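The Arm That Forgot Where It Was

The fault showed up on a Friday, a little after lunch. The job at Drurkiler was a dull one: two arms on one table, sorting small bottles. One arm picks a bottle up, the other helps turn it upright. They had done 267 runs that week without a stop. On the next one the right arm came in low and hit the left arm at the wrist.

Neither arm was moving fast, and no one was hurt. A cracked bracket cost more in waiting than in money.

What worried Phyllis Ashworth was the log. It said the two grippers had never come closer than 30 millimeters.

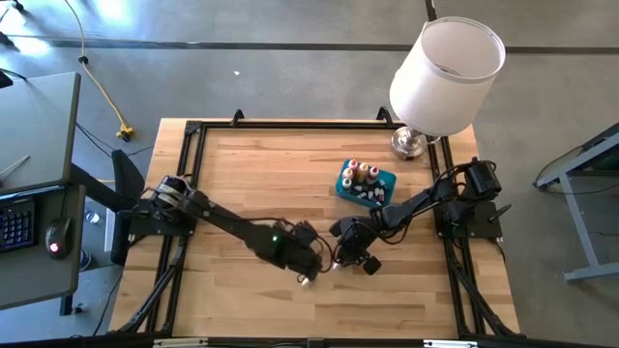
The two-arm table at Drurkiler, with bottles standing in the tray.

She spent the weekend on it. The software keeps a model of both arms and stops them if the model says they will touch. The model is only as good as the joint readings it gets. One shoulder joint on the right arm had slipped on its shaft by 4 degrees, and the encoder, which sits on the motor side, never saw the slip. Out at the gripper, a few degrees at the shoulder is a lot of distance. The safety check ran the whole time and passed the whole time.

The slip came from a clamp screw. The kit's supplier, Bromerer, lists a torque for it and asks for thread locker. The screw had been taken out in October to change a cable and put back dry. Zhuoran Guo found the entry in the notebook, in his own handwriting.

"I tightened it until it felt right," he said. "It felt right."

Some of the fix was easy. The screws now get thread locker and a paint stripe across the head, so that a turned screw shows. Each morning both arms touch a fixed point on the table, and if either one misses by more than a set amount the job won't start.

The harder part is contact. The grippers have to work close together, so a wide safety gap would end the task. The team lowered the current limit on every motor instead. An arm that meets something solid should now stall early. It also stalls when a cable drags, and there have been about 5 false stops a day.

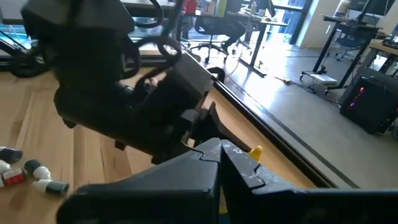
Rizwan Howlader thinks the false stops are a hazard of their own, and that people who clear the same alarm every hour will end up clearing a real one without looking. He would put a second encoder on the output side of each shoulder and leave the current limits alone.

Ashworth has priced that. The parts are cheap enough, but the shoulder housing has no room for them, and a new housing means calibrating both arms again from the start. For now the low limits stay, and an alarm can't be cleared from the keyboard until someone has typed in what stopped the arm.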